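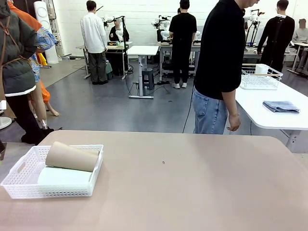 Report of the Partner Visit to Sestincombe

Purpose of the visit

The regional partnership office organized a two-day visit to the district of Sestincombe in October 2022, under the exchange strand of the Shared Valleys Funding Program. The strand pays for partner districts on either side of the border to see how funded projects are run in practice, and each lead partner is expected to host at least one visit during the funding period. Sestincombe was the second district to do so.

The delegation was led by Renato Policarpio, head of the partnership office, and included Maribeth Baluyot from the joint technical secretariat, Ataberk Çetinkaya from the rural transport unit, and Eduardo Yap, who prepared this report. Pacita Layug, program manager for the Sestincombe District Council, received the delegation and accompanied it throughout.

The visit had been planned for February but was moved so that the new community building at Flivitz could be included. The building had not yet opened at that time, and the steering group took the view that a visit to a finished project would be of more use to the applicants now preparing bids for the next call.

Opening session at the council offices

Ms. Layug opened the visit with a short account of the district. Sestincombe has a small market town at its center and a wide area of scattered farms and villages, several of which lie closer to services across the border than to those in their own district. For many years residents crossed for work and shopping but could not easily cross for adult classes, day care or public transport, as each of these was paid for and planned separately.

The council's approach has been to begin with local demand. Before any application was drafted, staff held open meetings in each parish and asked residents which services they used, which they would use if they could reach them, and what stood in the way. The answers were written up parish by parish and remain available to the public at the council offices. Mr. Policarpio asked how the council had dealt with requests that fell outside the rules of the program. Ms. Layug replied that these had been passed to the relevant department with a written answer to the parish, and that in her view this step had done a great deal to keep people coming to later meetings.

Ms. Baluyot presented the secretariat's position on match funding, which remains a concern for smaller applicants. Under the current rules, local partners must show 20 percent of the project cost from their own sources. The council has met this partly through staff time and the use of its buildings, both of which are allowed when properly recorded. The finance team showed the delegation its time sheets and explained how they are signed off each month. The form is plain and fits on one side of a sheet. Mr. Policarpio asked for a blank copy, and one has since been placed in the shared partner folder.

Visit to the Flivitz community building

In the afternoon the delegation traveled to the village of Flivitz, a drive of a little over half an hour on minor roads. The community building stands on the site of the former dairy, next to the primary school. It has a main hall, two smaller meeting rooms, a kitchen and an office shared by visiting services from both sides of the border.

Roughly 105 residents are registered for regular activities at the building. These include language classes, a lunch club for older people, evening sessions on farm accounts, and a weekly advice desk for people who live on one side and work on the other. The advice desk has been the busiest of these. Questions about pensions and sick pay make up the larger part of its work, and the adviser on duty told the delegation that many callers had been sent back and forth between offices before they came to Flivitz.

The delegation was shown the booking arrangements. Rooms are reserved through Sketska, a simple online calendar that the council already used for its sports grounds, so no new system had to be bought. Residents who do not use the internet may book by telephone or in person. Mr. Yap noted that the partnership office had received three separate requests from applicants to fund new booking software, and that the use of an existing system should be raised with them at an early stage.

Some difficulties were described with openness. The heating was specified for a smaller building and had to be changed during construction, which led to a formal request to alter the budget. The request took several months to pass through both national authorities. Parking is also limited, and on market days visitors to the building use the school entrance, to the concern of the school. A plan to mark out further spaces on the lane is with the highways department. No date has been given for the work.

Members of the lunch club joined the delegation for tea. Several spoke about the lack of a return bus in the late afternoon, which means that those without a car must leave before the advice desk opens. This point was taken up again on the following day.

Cross-border transport

The second day began with a session on rural transport, led by Mr. Çetinkaya. The program supports a pilot bus route that links Sestincombe, Flivitz and the railway station on the far side of the border. Before the pilot, two operators each ran to the border and turned around, leaving passengers to walk between the stops. Both operators now run the full route on alternate days under a single timetable, and each accepts the other's tickets.

The legal side of this arrangement took longer than the practical side. Each operator needed permission to pick up and set down passengers in the neighboring area, and the insurers asked for separate written confirmation from both transport authorities. Mr. Çetinkaya advised any partner considering a similar scheme to open these discussions before the application is submitted. He also recommended that drivers be involved in drawing up the timetable. On this route it was the drivers who pointed out that the winter gritting schedule differs on the two sides, and that the first morning service could not be relied upon during frost.

The delegation traveled on the mid-morning service as far as the station and back. The vehicle was clean and left on time. Signs at the stops are in both languages, although the stop at the border itself still displays the old timetable on one side of the road. Ms. Layug undertook to have it replaced.

The absence of a late afternoon return service from Flivitz was discussed on the return journey. Mr. Çetinkaya explained that the vehicle is needed for school transport at that hour. He agreed to examine whether the advice desk could open earlier or whether a smaller vehicle might be hired on the days in question. The partnership office will ask for an update at the next steering group.

Support for small businesses

The final visit was to the Zürcher workshops, a group of business units on the edge of the market town. The buildings take their name from the family that owned the site before the council acquired it. Units are let at reduced rent for the first two years to new firms that trade on both sides of the border, and tenants receive advice on tax registration, labeling rules and hiring staff from the neighboring district.

The delegation met tenants from a joinery, a food producer and a firm that repairs farm machinery. All three spoke well of the advice service. They were more critical of the claims process for small grants. The owner of the joinery had been asked to supply the same bank statement to two authorities in different formats, and his payment was delayed while the second version was prepared. Ms. Baluyot explained that the secretariat is working toward a single claim form and that the first draft will be sent to partners for comment. She asked the tenants whether they would be willing to test it, and two agreed.

The tenants also asked what would happen to the rent reduction once the current funding period closes. Ms. Layug said that the council had made no decision, and that existing agreements would be honored to the end of their term.

Points for follow-up

The closing meeting agreed the following actions.

The partnership office will circulate the parish meeting reports and the blank time sheet to all applicants in the next call, with a short covering note.

The secretariat will share the draft claim form with the Sestincombe tenants who offered to test it, and will report their comments to the steering group.

The rural transport unit will provide a written note on permissions and insurance for cross-border bus services, for use by other districts.

Sestincombe District Council will replace the outdated timetable at the border stop and will write to the highways department about parking at Flivitz.

The steering group will be asked to consider whether budget changes below an agreed amount could be approved by the lead partner alone, in light of the delay described at Flivitz.

The partnership office thanks Ms. Layug and her colleagues for their hospitality and for the care taken in preparing the visit. Thanks are also due to the residents, drivers and business tenants who gave their time to meet the delegation. Copies of the presentations may be requested from the partnership office - please state which session is of interest, as the files are held separately. Applicants who wish to arrange their own visit to Flivitz or to the workshops should contact the district council directly.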